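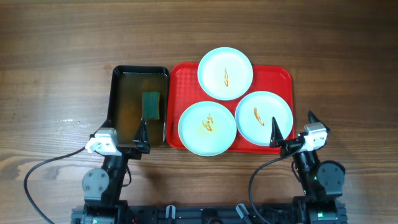 Hélène Gagnonです。ソース汚れの件、うちのキッチンでも同じことで困っていたので便乗させてください。洗ったあとの皿の真ん中に、うっすらオレンジ色の輪が残りませんか? 乾くと見えなくなるのに、白い紙ナプキンで拭くと色がつくんです。Pullbridgeの洗い場では、スポンジを替えてもだめでした。

---

**チケット番号:** 3677
**件名:** 水色の丸皿、中央にソースの色が残る
**場所:** Ustdale 共用キッチン 洗い場
**状態:** 対応中 → 解決(経過観察)

## 返信 1

Hélèneさん、書き込みありがとうございます! まさにその症状です。同じことで悩んでいる人がいるとわかって、がぜんやる気が出てきました。

こちらの状況を書いておきます。

- 皿:水色の縁で、中央が白っぽい丸皿
- 汚れ:オレンジ系のソースと、もう少し茶色いソース。どちらも皿の上で筋になって残る
- 置き方:赤いトレーに皿をのせ、左隣の黒い角型トレーに水を張る
- 道具:緑のスポンジ(濃い緑の研磨面つき)

左に水、右に皿という並びは気に入っています。腕の動きが短くて、とにかくリズムがいい! ただ、黒いトレーの水がすぐ茶色っぽいオリーブ色に濁るんですよね。底が黒いので、濁り具合もわかりにくい。まずここを疑いました。

## 試したこと

**その1 水を替える回数を増やす**
これまでは一山終わるまで同じ水でした。途中で一度捨てて、ぬるま湯を張り直し。縁のべたつきはかなり減りましたが、中央の色はまだ残りました。惜しい!

**その2 研磨面でこする**
色は落ちます。落ちるんですが、皿の中央に細かい筋がつきました。光に当てるとわかる程度です。次のソースがそこに入り込みそうなので、中止。筋のついた皿は裏に印をつけて、試験用にしました。

**その3 水につける前にソースを取る**
シリコンのへらで先にソースをこそげて、生ごみ入れへ。それからスポンジの柔らかい面で洗いました。これが大当たりです! 紙ナプキンにほとんど色がつきません。いままで、ソースを水に溶かして、その水をまた皿に塗り広げていたわけです。

**その4 洗剤の量**
Flalsideの食器用洗剤を、水のほうには入れず、スポンジに直接つけるやり方に変更。その3と組み合わせたら、茶色いソースの黄色っぽいにじみまできれいになりました。使う量も減った気がしますが、これは量っていません。

## 追記:温度について

夜の部のあと、午後9時すぎにもう一度やってみました。温度計で測ると、張り直した湯は40度。これより熱くすると手袋ごしでもつらく、水のままだと油が皿に戻ってくる感じがありました。時間がたつと冷めるので、ぬるくなったら替えどきと考えています。濁りを目で見るより、手の感覚のほうがずっと早いです。

乾いて固まったソースは別扱いです。へらで無理に削らず、ソースの上にだけ湯を少し垂らし、5分待ってからへらを当てます。皿ごと沈めてしまうとまた元どおりなので、ここは我慢。

## 返信 2

Hélène Gagnonです。へらの手順、さっそくやってみました。輪が消えました! ひとつ質問です。スポンジはトレーの水に浮かべたままでもいいですか。うちでは毎回そうしていて、夕方になるとスポンジからソースのにおいがします。

## 返信 3

消えましたか! うれしいです!

スポンジの件、こちらもまったく同じ癖がありました。つい水に放り込んでしまうんですよね。いまは皿を1枚洗うごとに流水で絞って、赤いトレーの空いたところに立てかけています。表面に格子状の凹凸があるので滑りにくく、これが意外と具合がいい。ただし、洗う前の皿のソースに触れないように気をつけてください。私は一度やりました。

においが取れないスポンジは、洗い場の床用に回しています。

## 現在の手順(洗い場の壁に貼ったもの)

1. 皿を赤いトレーに並べる。重ねない(裏にソースがつくと手間が倍になります)
2. へらでソースを取り、生ごみ入れへ
3. 黒いトレーの湯にさっとくぐらせる
4. 洗剤をつけたスポンジの柔らかい面で、中央から縁へ
5. 流水ですすぎ、水切りかごへ
6. 湯がぬるくなったら捨てて張り直す

## 確認結果

この手順で126枚洗い、すべて白い紙ナプキンで中央を拭きました。色がついたのは2枚。どちらも研磨面で傷をつけた試験用の皿でした。無傷の皿は全部合格です! 最後の1枚を拭いたときは、思わず声が出ました。

## 残っている件

- 試験用の皿の傷は元に戻らないので、パンの受け皿に転用する
- Rossの棚にある予備の皿は未確認。縁の色が少し濃いので、同じ結果になるかは洗ってみてから
- トマト煮込みの日にもう一度、紙ナプキンで確認する
- 排水口の流れが遅い件はチケット431へ。へらを使い始めてから網にたまる量が減ったので、あちらにもメモを残しておきました

Hélèneさん、Pullbridgeでトマト系をよく出すようなら、そちらの結果もぜひ書き込んでください。チケットは来月まで開けておきます。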